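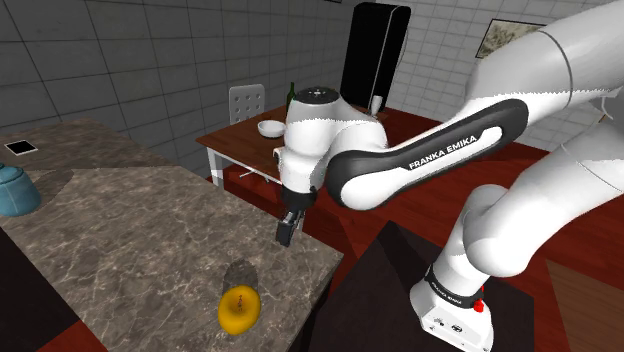 Franka over the marble worktop in the kitchen scene, gripper pointing down, yellow donut near the front edge.

October, 4.10 pm. Plusmont simulator trial, kitchen pack

Second go at the Plusmont package today, and I got a lot further than last time. The kitchen pack loads in 29 seconds on the old Waltholm workstation, which I can live with. Yesterday it was falling over on the tile textures, so I've put the driver back to the one Meirion Gittins uses and left it well alone.

I do like the look of it! The marble has proper veining and the shadows are soft (the teal pot throws a nice long one across the stone), and the arm still has its lettering on the black side panel. Whether any of that helps us train a grasp is another matter — I'd swap half the prettiness for better contact settings. Friction is one slider per object, and the help page for it is two lines long.

Ran 600 resets overnight with the donut start position jittered. 28 of them put it through the worktop. Wrote to Plusmont support, who answered before lunch and told me to halve the time step. Trying that now, and it's noticeably slower.

Price: Phillips has the quote. It covers 5 seats, kitchen pack included, but the export tool is extra, and we can't do much without it. Futlow's trial version came with theirs thrown in, though their arm models were poor and I gave up on the gripper.

Still to do: rerun the resets at the new step, try picking up the donut from the side, ask Meirion for his friction numbers. Licence key is taped inside the back cover.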